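Hester Says Its Bouquet Wrapping Has Been Made Simpler. Judge for Yourself

FOR RELEASE May 17, 2019

Hester, the cut-flower counter on Boutros Street, is changing the way it wraps flowers to go. Press releases about wrapping paper tend to promise a lot. We will try to promise less. 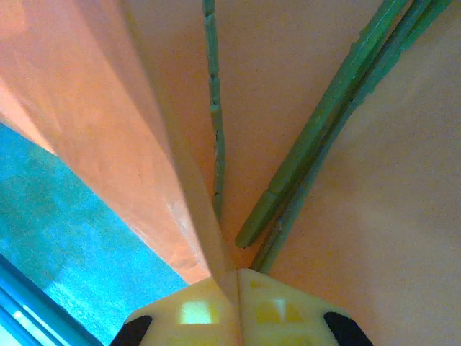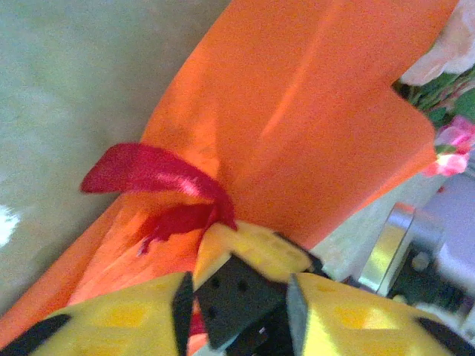
Natalina Rinaldi

Starting Monday, every hand-tied bunch sold at the counter will leave in a single sheet of colored paper with one ribbon at the neck. The clear sleeve is gone, and so is the second layer of tissue that used to go under it. Orange paper with red satin ribbon is the first pairing on sale. A plain white version will follow if anyone asks for it, and so far few people have.

The shop tried something like this once before, under the name Trullance, with a folded paper collar and a sticker. It lasted 13 days. The collar slid down the stems, the sticker let go in the bucket, and customers were told it was a "presentation system." Hester would rather not use that phrase again.

"I was against it," said Maysoun Khalaf, who runs the counter. "Paper is paper. You can pay extra for a nicer color and the roses still open or they don't. What I care about is where you pinch it. Too high and you crush the heads, too low and the whole thing flops over your arm."

The new wrap is gathered at one point and tied there, with the paper left to flare out over the top. Staff have been asked to leave the ribbon loose enough to undo without scissors. Kadri Hunt, who does most of the Saturday orders, is not convinced that this will survive a busy morning, and has said so in writing.

Stems are a separate matter. Hester makes no claim that the paper keeps flowers fresh, whatever the supplier's leaflet says. Stems should be trimmed at home and put in clean water the same day. Bunches left standing in their wrap overnight will look like it.

Wrapping is included on any bunch of $15 or more. Below that it costs $2, ribbon included. The largest size, at $39, gets a wider sheet and the same ribbon. Customers who bring back a ribbon in decent shape will get a small discount on their next bunch, an idea the shop expects to regret.

Hester will review the change after 38 days. If the complaints match those from last time, the sleeves will come back and there will be no second press release.

Press contact: Omar Tannous, Hester, Boutros Street. Please call before noon.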